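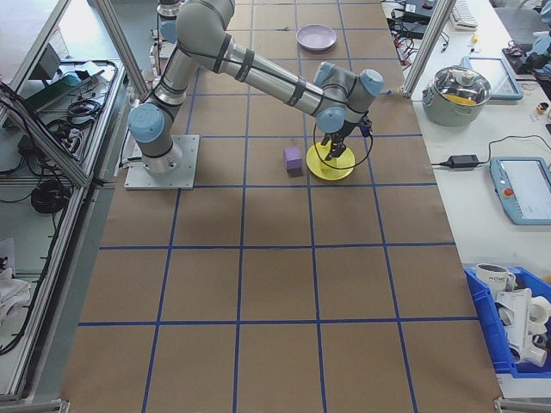
March
by the gauge keeper, Gulgate

Up at 5:40 to read the staff before the upstream sluice moved. Stage at Gulgate 413 mm, falling slowly. Water the color of weak tea, wind from the west, light rain overnight that barely wetted the funnel. The Taltex logger agreed with the staff to within two millimeters, so I left its offset alone.

The tipping bucket is still under-reading. I ran 240 ml through it over half an hour with the drip bottle and got fewer tips than the calibration sheet allows. One side of the bucket had a film of algae on it, and the pivot was gritty. Cleaned both with a soft brush and rainwater, no soap. Did not repeat the drip test; the bottle valve had started to leak at the thread and I would not have trusted the rate. New washer needed, and the old size is printed nowhere on the bottle.

Walked the left bank of the Ernon as far as the footbridge. The bank has slumped again below the second willow, and the toe of the slump is now in the water at this stage. Put in two more pegs and measured from the fixed post. The far peg from January is gone. It may be under the slump or it may be in the next county.

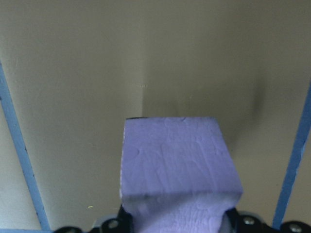

Ernon Gauging Club, Gulgate Section

Afternoon at the desk. Worked through the February record and flagged the gap that starts on the night of the hard frost. The logger clock ran on through it, so the timestamps are good and only the values are missing. I have not filled them. The temptation is to draw a straight line across, but the stage was rising when the record stops and falling when it comes back, and a straight line would lose the peak. The peak can be estimated from the wrack line if the wrack line is still there. It was not visible this morning under the new silt.

Replotted the rating curve with the winter gaugings added. The low end is fine. Above bankfull we have one gauging, and it sits 9 percent left of the curve. I would like another before moving anything.
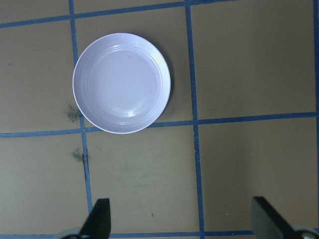 White plate, blue tape grid.

Romaniuk current meter: spun freely in air, stopped a little short on the spin test. Took the bearing out, oiled it, put it back, same result. It goes in the box for service. Until it returns, gaugings are by the old propeller meter, which needs its own sheet and the longer rod.

Rain again at 7 in the evening. Read the staff by flashlight: no change. Batteries low in the flashlight, add to list with the washer.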